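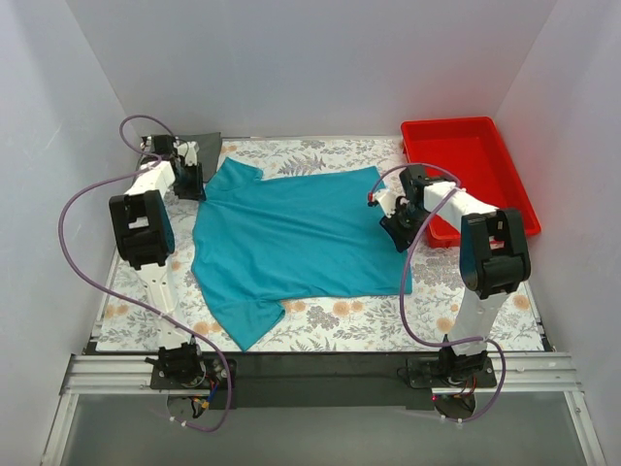

Textile Handling Group, Pearce Laboratory

Figure 3. Two-arm folding cell with a T-shirt on the patterned mat, both grippers over the upper corners. The tray is at back right.

4.2 Cable snag during the collar lift

The most instructive fault of the whole study came from a cable! In 9 of 30 folding trials the left arm stopped partway through the collar lift and reported a torque limit at the elbow. We first blamed the grasp planner, and Dorothy Wragg spent much of February retuning it, with no change in the stop rate. Joint logs then showed the load climbing before the fingers had closed on any fabric. The purple gripper cable, which runs in a wide loop past the elbow joint (Figure 3), was catching on the housing whenever the wrist rolled outward.

The Skotberg controller behaved beautifully – it halted the left arm each time and held position. The right arm did not stop, however, and kept pulling on its side of the shirt. We consider this the more serious safety finding. A stop on either arm now halts both, and wrist roll is limited until the cable has been rerouted and the colour-coded base wiring checked.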